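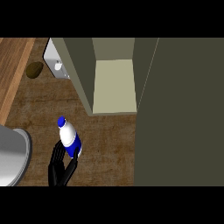

I was asked to talk for twenty minutes on how to budget for a kitchen and stockroom robot, and I'm going to spend most of that time on what the quotes leave out. I have read a lot of quotes this year. All of them came with simulation results, and I have no quarrel with simulation as a way to develop things. Look at the bottle, though. Blue cap, white top, blue bottom, two black fingers closed on the lower part, and a nice open cabinet just past it. The bottle is leaning a little. On a screen a lean costs you zero dollars. In your stockroom a lean is a spill, and a spill is somebody's labor, and I have yet to see labor on page one of a quote.

(Pause. Ask who has a quote in hand right now. Usually a few hands.)

Start with the number they lead with. Hidulano's proposal to us led with 1000 successful placements in simulation. Fine. I asked how many tries it took to get to 1000. The answer came back two weeks later and it was a different number for a different task. So write this down: successes without attempts is not a rate. Ask for both, in writing, before the site visit.

Second question, same proposal. How many kinds of bottle? They had used 4. We stock far more shapes than that, some with pump tops, some with handles, and a couple that go soft when they're half empty. A rigid bottle on a screen tells me very little about a soft one.

Now the money. Walk them through this slowly, people take notes here.

The arm is the part everyone prices. It is also the part that moves least between vendors. What moves is integration, meaning somebody standing in your building making your shelves and their software agree. Flendberg quoted integration as "included." When we read the terms, included meant one visit. Every visit after that was 1020 dollars plus travel. Ask how many visits their last three customers needed. If they won't tell you, plan on several and put them in the first-year column.

Then fingers. Grippers wear, pads wear, and pads are sold by the vendor. Puria was decent about this and gave us a price list up front. Daza told us the pads were "long life," so I asked for the life. Still waiting as of April.

(If running late, skip the next bit and go to acceptance.)

Then furniture. I mean it. Shelf height, cabinet doors, the gap between one unit and the next. If the thing has to reach past the side of a tall cabinet to get into an open one beside it, you may be moving cabinets, and that comes out of facilities, who were not invited to the demo. Invite them. Bring a tape measure.

Acceptance. This is where you have some power, and you only have it until you sign. What we settled on:

Our bottles, our shelves, our lighting.
1000 placements in our building, counted by us, with every failure written down, including the ones a person stepped in to save.
No retuning by the vendor once the count starts.
Final payment held until the count is done.

Two vendors dropped out when they saw that list. I was told it was unreasonable. Maybe it was. It was also cheaper to find out then.

Somebody will ask whether I'm against buying one. No. We may still buy. The work is dull and it hurts people's shoulders, and I'd like to hand some of it off. I'm against buying off a clip.

Somebody will also ask about leasing. Leasing is fine if the exit is cheap. Read the return clause, check who pays the freight, and check who pays to put your shelves back the way they were. We missed that last one in our first draft.

(Leave the cost sheet up during questions. The blank rows are for them to fill in. Don't offer numbers for other people's sites.)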